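Mantenimiento de la celda 2 – galería

Taller Skirel, sala de pruebas. En octubre paramos la celda 2 para la revisión del brazo y de la pinza, que llevaban desde la primavera sin tocarse.
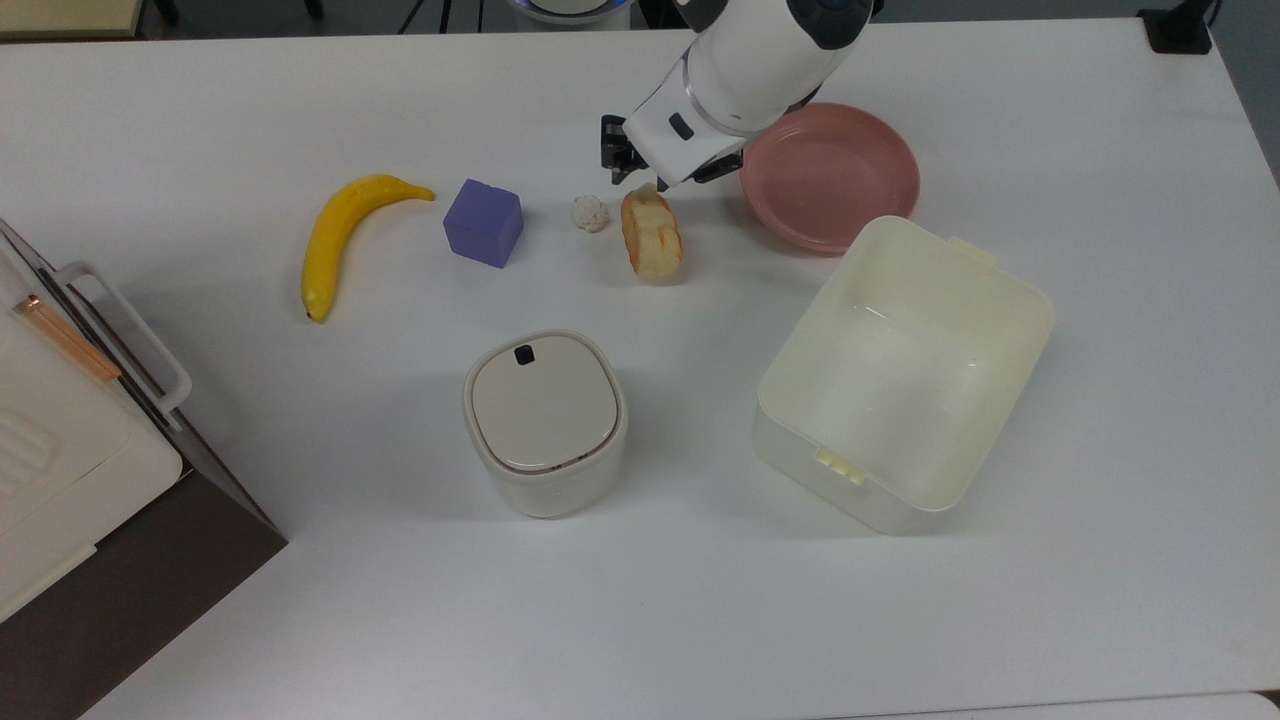
La parada estaba prevista para dos horas y se alargó hasta media tarde. El trabajo lo llevó Ye-ji Kwon, con Hooman Nouri en el puesto de control. La pinza venía perdiendo repetibilidad en las piezas pequeñas: en la última tanda antes de parar, de 73 agarres hubo que repetir 20, casi todos con objetos ligeros.

Mesa y objetos de prueba
Para la comprobación usamos el juego de siempre: el panecillo, el trozo de coliflor, el plátano y el cubo morado, con el plato rosa y la caja de plástico color crema. Entre objeto y objeto se deja mesa libre para que los dedos bajen sin rozar nada. El bote blanco con tapa beige va más cerca del borde delantero.

Pinza y muñeca
Los dedos son negros y el último tramo de la muñeca es blanco, con un aro plateado fino. Antes de mover nada se limpia la carcasa con un paño seco, sin disolvente. Los tornillos de los dedos se aprietan en dos pasadas, alternando lados. El izquierdo tenía holgura y se cambió el casquillo por uno de Clastis, de la misma medida que el original.

Altura de aproximación
El panecillo sirve de referencia. Se lleva la pinza hasta dejar las puntas casi tocando la parte de arriba y se guarda ese punto. Con la configuración anterior el brazo bajaba unos 3 milímetros de más, suficiente para aplastar la espuma del cubo – en las piezas duras no se notaba.

Ajustes guardados
El perfil nuevo está en el controlador con el nombre Jalali. El antiguo, Areck, sigue en la carpeta de copias y no debe cargarse con los casquillos nuevos.

Pendiente para la próxima parada: revisar el apriete de la base, cambiar la etiqueta del cable de la muñeca y pedir otro juego de casquillos. Las incidencias se apuntan en la hoja de la celda, con la hora y el objeto que estaba puesto.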